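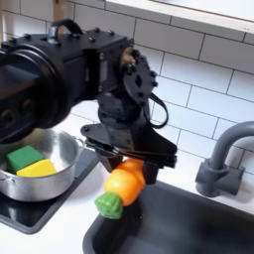 Nevholm Allotment and Garden Society

Minutes of the summer general meeting, Jul 31, 2021

Present: Sabina Machala (chair), Detlef Buschmann (secretary, taking minutes), Sointu Ahonen, Bello Odukoya, Eero Ikonen, and plot holders as per the signed sheet.
Apologies: received from the holders of plots on the lower terrace who were away. Names are with the secretary.

The chair opened the meeting and went over the order of business. Item 6 (hedges) was moved ahead of item 5 at the request of Eero Ikonen, who had to leave early. The numbering below follows the printed agenda.

1. Minutes of the last meeting

The minutes of the May meeting were read. Bello Odukoya pointed out that he had been recorded as objecting to the new gate lock. He had objected to the price of it and had no quarrel with the lock. The secretary will correct this. With that change the minutes were agreed and signed.

2. Matters arising

Gate lock. Fitted in June. The old key no longer works and should be handed back. Several have not been. The code for the side gate is unchanged.

Noticeboard. The glass has been replaced. The left-hand door still sticks in wet weather and Eero Ikonen will plane the bottom edge when it is dry enough.

Bees. The two hives behind the top shed have been moved further from the path as agreed. There have been no more complaints. Sointu Ahonen asked that people stop leaning bean poles against the screen, as the bees do not like being knocked.

Shared trailer. The tyre has been mended. The booking sheet is in the shed and must be filled in before the trailer is taken, not after.

3. Water

This took up most of the meeting.

Sointu Ahonen reported on the supply. The main tank was low for most of the month and ran dry twice. On the second occasion the upper plots had no water until the following morning. The float valve has been looked at and works as it should. The difficulty is that the pipe from the road is narrow and the tank does not refill fast enough when everyone waters in the evening.

She had asked Ruotsalainen, who did the pipework on the lower terrace, for a view. Their advice was to add a second tank beside the first and join the two at the bottom, which would let both fill overnight. A wider pipe from the road would also do it but would mean digging up the track.

There was a long discussion. Points made included the following.

The holder of the corner plot said she had seen hoses left running with no one near them. The chair reminded the meeting that hoses are for filling cans and butts only and that this is in the rules everyone signed.

Bello Odukoya asked whether the tank could be filled from the stream. Sointu Ahonen said it had been tried years ago and the pump clogged every few days. There is also the question of permission, which nobody present could answer.

Detlef Buschmann said that few of the sheds have gutters and that a great deal of rain runs off into the paths. He thought a butt on every shed would do more good than a second tank and would cost the society nothing. It was put to him that butts are empty in a dry month, which is when the trouble comes. He accepted this but asked for his suggestion to be noted.

A newer plot holder asked if watering times could be split between the upper and lower plots. Most were in favour of trying it.

Agreed: from tomorrow until the end of September the upper plots will water in the mornings and the lower plots in the evenings. Anyone who can only come at the other time should speak to Sointu Ahonen and will not be turned away.

Agreed: Sointu Ahonen to get a written price for a second tank, including the base, and bring it to the autumn meeting. She will ask Ruotsalainen and one other firm.

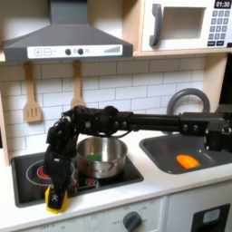 Bello Odukoya asked that the price should also cover a proper tap at the lower end, as the present one drips and the ground round it is always muddy. This was added.

4. Money

The secretary presented the accounts to the end of June. Rents are in apart from two plots. One holder has been in hospital and has arranged to pay later. The other has not answered letters and the plot has not been dug this year. The chair will write once more and after that it will be offered to the waiting list.

The plant sale in May made 137 after the cost of compost and pots had been taken off. This was better than expected given the cold spring. Tomatoes went first. There were a good many leeks left over and these were given away. Thanks were recorded to all who grew on plants for it.

The largest bill this quarter was for the gate lock. Bello Odukoya repeated his view of it.

The secretary proposed raising the key deposit from 5 to 10, as people are slow to return keys and the new ones are dearer to cut. A vote was taken by show of hands and the proposal was carried. It applies to new keys only.

5. Seed order

The group order will again go to Flumier. The catalogue is in the shed. Lists should reach Eero Ikonen by the end of October, with the money, and with the catalogue numbers written out. Last year several people wrote "the usual peas" and it took him some time to find out what these were.

Onion sets were poor last year and a number of people had bolting. It was suggested that half the onion order should go elsewhere to compare. Eero Ikonen had left by this point, but had told the chair he did not mind as long as somebody else did the second order. Sabina Machala offered.

Seed potatoes to be ordered in sacks as before and divided in the shed. Tirkadano did well for most people and will be ordered again. It kept firm into the spring and had less scab than the others. Those on the heavy ground by the stream found it slow to start. A sack of an early kind will be ordered for them and they will settle between themselves which it should be.

6. Hedges and paths

The hedge along the road is now well over the height allowed. It has been left for nesting and can be cut from September. Eero Ikonen will lead the work and asked for people with their own shears. The society's long-handled pair is blunt and has been put aside for sharpening.

Cuttings are to go to the heap by the track. Bramble and bindweed are to be kept apart from these and bagged.

The middle path is being narrowed on both sides by plots creeping outwards. A wheelbarrow should be able to pass without going over anyone's lettuces. Holders on either side are asked to bring their edges back to the pegs. If the pegs have gone, Eero Ikonen has the plan and will put in new ones.

A question was asked about wood chip for the paths. The tree surgeon who used to leave it has stopped working in the area. Anyone who knows of another should tell the chair.

7. Autumn open day

It was agreed to hold one, after last year's was called off. It will be kept small. There will be tea, a produce table and a walk round the plots for anyone on the waiting list. Five plot holders put their names down to help and more would be welcome.

The produce competition will be limited to the heaviest marrow, the best plate of beans and the children's vegetable animal. Detlef Buschmann asked for a jam class. There was some support, but no one was willing to judge it, and it was left over.

Tables to be borrowed from the school. Bello Odukoya to ask.

8. Any other business

Bonfires. There has been a complaint from the houses on the north side. Fires are not allowed before October and then only after dusk. The chair has spoken to the person concerned.

Blight. Reported on potatoes on the lower terrace. Affected tops should be cut and taken off the site and must not go on the compost. Please check tomatoes daily, including those under cover.

Dogs. To be kept on a lead. This came up last year as well.

Lost property. A pair of green gloves, a child's wellington and a good trowel are in the box by the shed door. Anything not claimed by the open day will go on the produce table.

Composting toilet. The sawdust bin is to be refilled by whoever empties it. The rota is on the inside of the door and has gaps in it for August.

9. Next meeting

To be held in October after the open day, date to be put on the noticeboard. Items for the agenda to Detlef Buschmann in writing.

The chair closed the meeting and thanked everyone for coming.

Actions

Sointu Ahonen: prices for second tank, base and lower tap.
Eero Ikonen: noticeboard door, hedge work, path pegs, seed lists.
Sabina Machala: letter about the unpaid plot, second onion order.
Bello Odukoya: tables from the school.
Detlef Buschmann: correction to the May minutes, watering times on the noticeboard, new deposit on the key form.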